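Diary > 2022 > Summer

Older Newer Index Write to me

December 8, 2022

Very warm already at breakfast. I took the early train to Kumby for the information evening, which they still call an evening although the first session begins at ten in the morning.

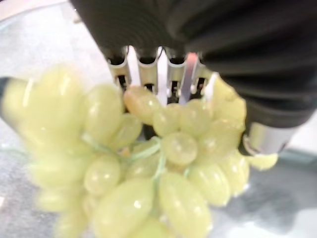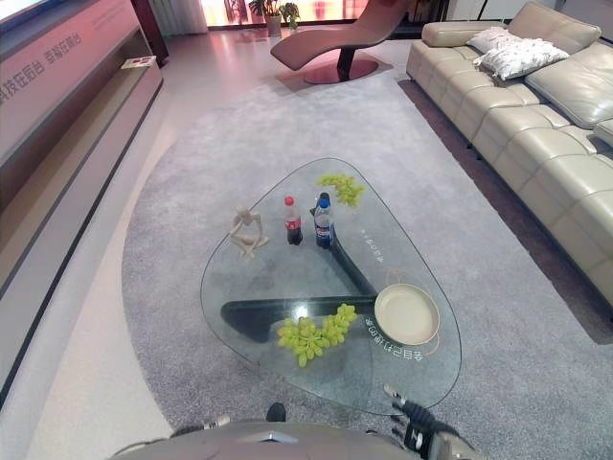 p. 388

The session was in the old library, upstairs. Jirnuven had put up the boards on both sides of the room, so people had to walk between them like in a corridor. The project is called Zuresmont now. In March it had only a lot number, and I preferred it. The new name does not say anything to me, and the lady in front of me pronounced it in three different ways before she sat down.

What they want to build: four buildings on the land of the former bus depot, the tallest one 10 storeys. Last time the tallest was twelve, so something was heard. The lower ones face our street. Between them there will be a garden, and the path through it will be open to everybody until nine at night. I asked who closes it at nine. The young man from Agbenyega, who are the architects, wrote my question down but he did not answer it. He was polite and had a very nice drawing hand. I watched him sketch the entrance for an old couple who could not understand the plan.

Then Greer Cowie spoke. She is the planner from the council side and I have heard her before, at the meeting for the school crossing. She talks slowly, and for me this is a great help. She explained that the height is not the difficult point any more. The difficult point is the water. When it rains hard, the low end of the depot fills up, and all of us who live behind it know this very well. Jirnuven must show a tank under the second building before the application can go further. I did not see the tank on any of the boards. I looked two times.

There was some shouting about parking. A man said that 85 spaces is a joke, and another man said he should try the train. I thought both were a little bit right. I have no car and I would like more shade at the station, but this was not on the list of topics.

I bought a sandwich downstairs and ate it on the wall by the depot fence. The fence has new signs. Behind it the grass is up to my waist and someone has left a supermarket trolley in the middle. I have lived here for so long beside this empty ground that I don't know how I will feel when it is full of people and balconies. My kitchen window will lose the afternoon sun in winter, from half past two according to the shadow drawing. In summer I will maybe be thankful for it.

Written comments are possible until the end of next week. I started mine on the train home and filled one page, mostly about the water, then a paragraph about the gate at nine o'clock. I must check the word "easement" because I have used it in every second line and I am not sure I used it well.

At home I closed all the blinds and slept for an hour. In the evening, lentils, and I called my sister. She asked whether the flats will be expensive. I had forgotten to ask.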